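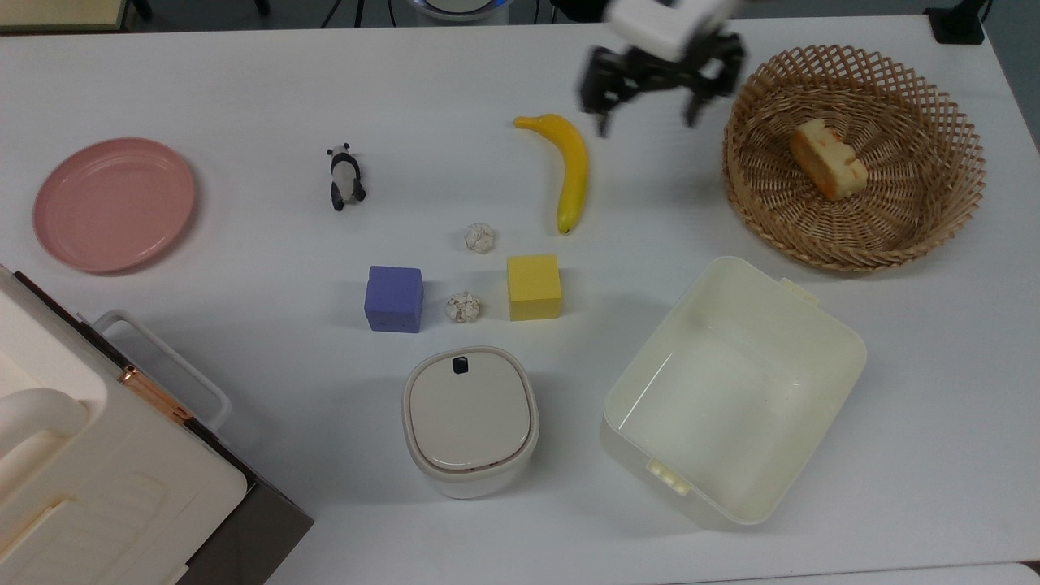

Watard, second album: members' discussion

Grakthorpe Music Society Forum > Recordings > New releases

jiltance
Members are invited to give their views on the new Watard record, issued in November. I have now heard it through on four occasions. The second side is the finest work the group has released, and the decision to record the vocals without any treatment was correct. The vinyl edition is limited to 1000 copies.

so_listener
I must respectfully differ. The first album relied on the contrast between the drum machine and a heavily altered voice. With the voice left plain, the arrangements sound thin, particularly on track 8.
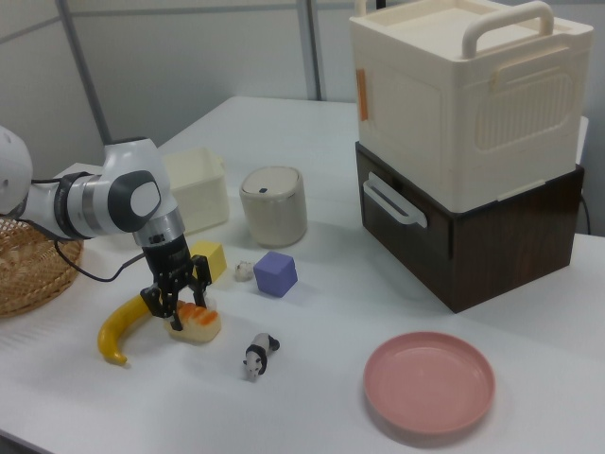 Kyung-tae Yoo
Section Moderator, Recordings

Members are reminded that remarks on pressing quality belong in the Formats section. Two posts were moved there on Friday.

On the matter under discussion, I would support the first contributor in part. The opening song runs to 17 minutes and would benefit from a shorter introduction. The remainder is well judged.

jiltance
The introduction should not be shortened. The bass figure in it returns in the closing song, and the listener needs time to learn it.

hallside_b
May I ask whether the download includes the instrumental versions? The label's page does not say.

so_listener
It does not. They are on the second disc of the CD set only.
With regard to the bass figure, I had noticed its return. I do not consider that it requires six minutes of preparation.

Kyung-tae Yoo
Section Moderator, Recordings

The thread will remain open. Longer reviews should be submitted through the usual form and kept under 3000 words.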